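Der Hersteller Illus bringt im Dezember einen Schlafring namens Sani auf den Markt, und meine Timeline tut so, als wäre damit das Thema Smartwatch erledigt. Ich habe mir das Datenblatt durchgelesen. Ein paar Anmerkungen. 1/8

12 Kommentare · 41 Mal geteilt

Erstens der Akku. »Bis zu 30 Tage« steht groß auf der Seite. In der Fußnote: bei einer Pulsmessung pro Stunde und ausgeschaltetem Bluetooth. Wer so misst, kann sich auch morgens zwei Finger ans Handgelenk legen. 2/8
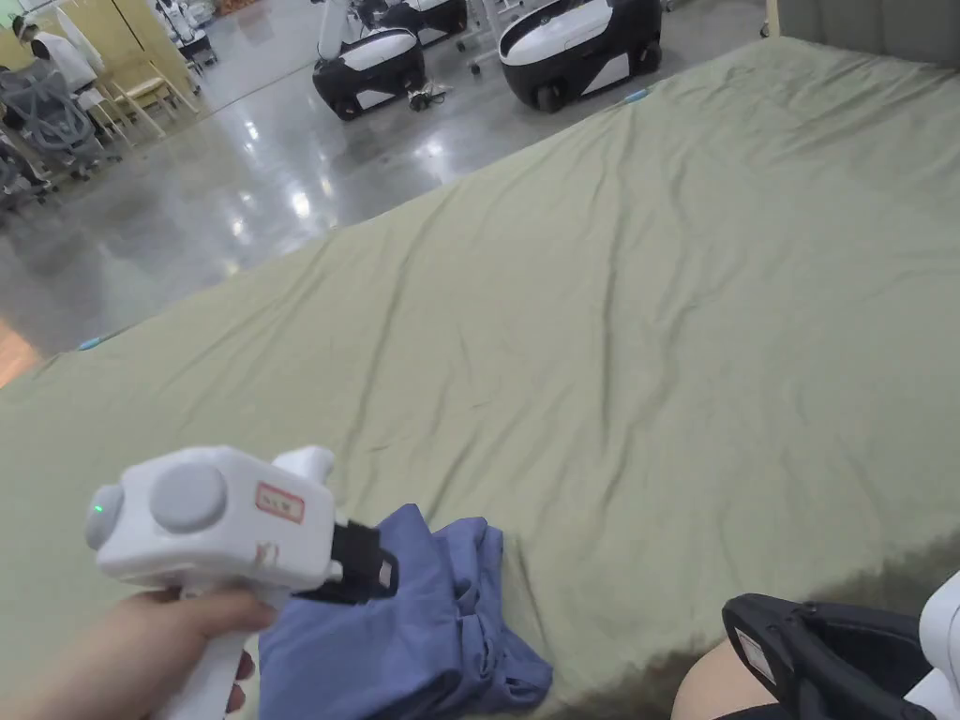

Im Normalbetrieb sind es laut derselben Fußnote 3 Tage. Das schafft meine alte Dunley auch, und die hat ein Display. 3/8

5 Kommentare · 18 Mal geteilt

Zweitens die Schlafphasen. Illus wirbt mit einer Studie über 1.937 Nächte. Klingt nach viel, bis man nachliest, wie viele Leute da geschlafen haben: 30. Alle aus der eigenen Belegschaft in Ginville. Verglichen wurde mit dem Vorgängermodell, ein Schlaflabor kommt in dem Papier nicht vor. 4/8 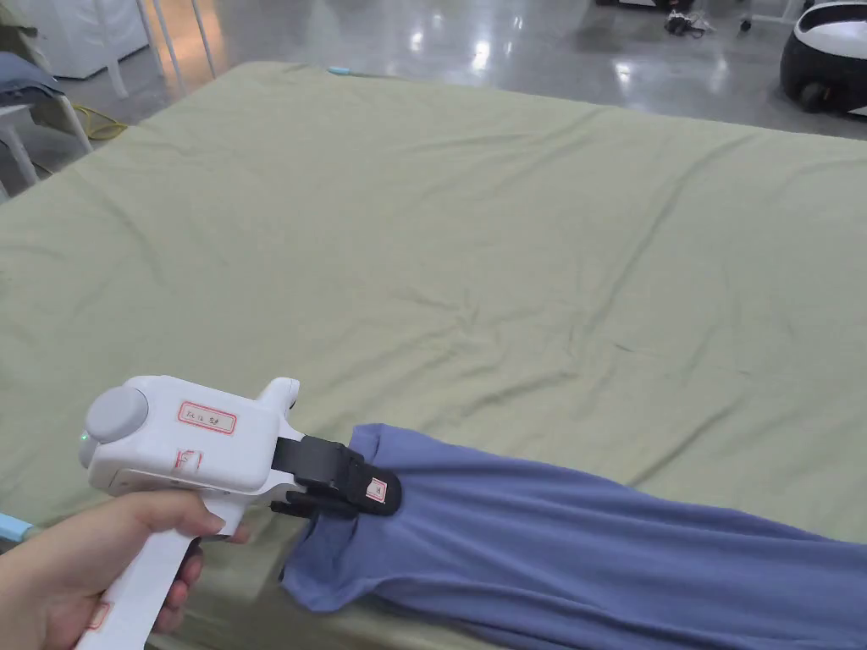 Mag ja sein, dass die Werte stimmen. Nur belegt ist es damit nicht. Wenn zwei Geräte aus demselben Haus denselben Fehler machen, sind sie sich eben auch einig. 5/8

23 Kommentare · 67 Mal geteilt

Drittens der Preis. 474 Euro, dazu ein Abo, dessen Höhe erst »zum Marktstart« genannt wird. Ohne Abo zeigt die App einen Gesamtwert pro Nacht und sonst nichts. Keine Verläufe, kein Export. Ich habe beim Support nachgefragt, ob man wenigstens die Rohdaten bekommt. Antwort: »Wir prüfen das Feedback unserer Community.« Aha. 6/8
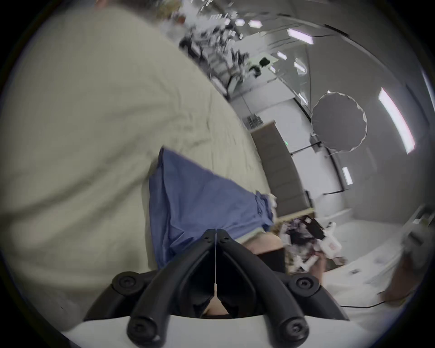 Zur Reparierbarkeit steht im Datenblatt übrigens kein Wort. Der Akku ist vergossen, und was nach Ablauf der Garantie passiert, kann man sich ausrechnen. Bei einer Uhr für den halben Preis würde ich noch mit den Schultern zucken. 7/8

9 Kommentare · 22 Mal geteilt

Weil schon jemand fragt: Nein, ich habe nicht vorbestellt. Ich warte auf die ersten Tests von Leuten, die das Ding selbst bezahlt haben, und auf den Abopreis. Wer schon vorbestellt hat, sollte sich die Rückgabebedingungen ansehen, angebrochene Größensets nimmt Illus nämlich nicht zurück. 8/8

31 Kommentare · 54 Mal geteilt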